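Dovance Hand-Held Gripper, Set-Up and Care Guide
Section 9: Finger Pads, Linkage and Opening Check

Applies to two-finger units with the wide-view camera. Revised September 2, 2024. Replaces the August draft. Prepared by Wafula Kariuki, checked by Boonmee Sangkhawat.

9.1 When to do this work

Carry out the full procedure after every 1000 open-and-close cycles, after any drop, and whenever a pad is replaced. The cycle count is shown on the Status page of the Mutham logging program. If the count has been reset, use the service sheet kept in the tool case.

A unit that fails any step in 9.4 or 9.5 must be tagged and taken out of use until the fault is cleared. Recordings made with a loose linkage cannot be corrected later.

9.2 Tools and parts

Hex key set from the tool case
Low-strength thread locker
Lint-free cloth and isopropyl alcohol
Steel rule
Replacement pad pair, part 348
Flat work surface with good overhead light

Pads are supplied and fitted in pairs. Do not fit one new pad against one worn pad.

9.3 Removing the old pads

CAUTION: Power off the unit and unplug the data cable before putting a hand between the fingers.

1. Set the gripper on its base plate with the fingers pointing away from you.

2. Open the fingers fully and fit the travel lock.

3. Loosen the two retaining screws behind the left pad. Hold the pad while the second screw comes out. The spacer underneath is not captive.

4. Slide the pad forward off the finger. If it sticks, work it from side to side. Do not pry against the linkage bar.

5. Repeat for the right pad.

6. Wipe both seats with alcohol and let them dry. Remove old thread locker from the screws.

NOTE: Units shipped from the Trasville shop before the August draft was issued have longer retaining screws. Keep these with their own unit. Fitted to a later finger, they will press through into the back of the pad.

9.4 Fitting the new pads

1. Check each pad for cuts, molding flash and trapped grit. The ribs must run the same way on both pads.

2. Place the spacer on the seat, then slide the pad on until it stops.

3. Put one drop of thread locker on each screw. Start both screws by hand before tightening either one.

4. Tighten the screws evenly until the pad no longer moves. Do not use a power driver.

5. Remove the travel lock. Close the fingers slowly by hand and look at the pads from the tip end. They must meet along their full width. A gap at one side means that a spacer is tilted or missing.

6. Check every fastener at the finger joints and linkage bars. Retighten any that turn under light pressure.

7. Open and close the fingers through their full travel. The movement must be smooth, with both fingers arriving at the stop together.

CAUTION: Do not oil the joints. The bushings run dry, and oil will find its way to the pad faces.

9.5 Opening check

1. Plug in the data cable and power on the unit. Wait for the steady status light.

2. In the Mutham program, select Live View, then Opening.

3. Hold the fingers fully closed. Press Set Zero.

4. Release the fingers to full opening and leave them there until the reading settles. Measure the gap between the pad faces with the steel rule and compare it with the reading. Enter both values on the service sheet.

5. If the two values differ by more than the limit printed on the sheet, repeat from step 3. If they still differ, go to 9.7.

6. With the fingers open, look at Live View. Both pads must be in view, one on each side, with the area between them clear.
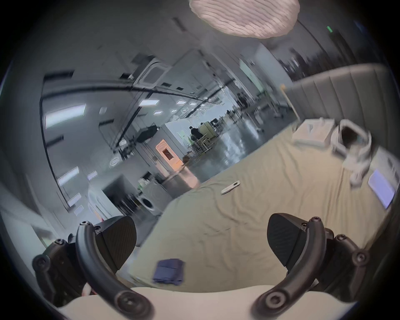 7. Move the unit slowly over a few soft and hard items at working distance. Some blur in the background is normal during a move. A pad that shakes or shifts against its own finger is not, and the retaining screws must be checked again.

8. Save a short test clip under the unit number and close Live View.

9.6 Cleaning between services

Wipe the pad faces with a dry lint-free cloth at the end of each session. Use alcohol only for marks that will not wipe off. After work on bedding or clothing, look for lint in the joints and behind the linkage bars, and lift it out with tweezers. Compressed air drives it further in.

Clean the lens with the lens cloth only. The cloth used for the pads must not be used on the lens.

9.7 Faults

Fault 47, opening out of range: Zero was set with the fingers not fully closed. Repeat 9.5 from step 3.

Reading jumps during travel: Data cable is not seated, or the sensor plug behind the base plate is loose. Reseat both with the power off.

One finger lags: Lint in the joint, or a linkage fastener is too tight. Clean first, then back the fastener off until the finger moves freely.

Pads meet at one edge only: See 9.4, step 5. If the spacers are correct, the finger is bent. Return the unit to MacPherson for repair with its service sheet.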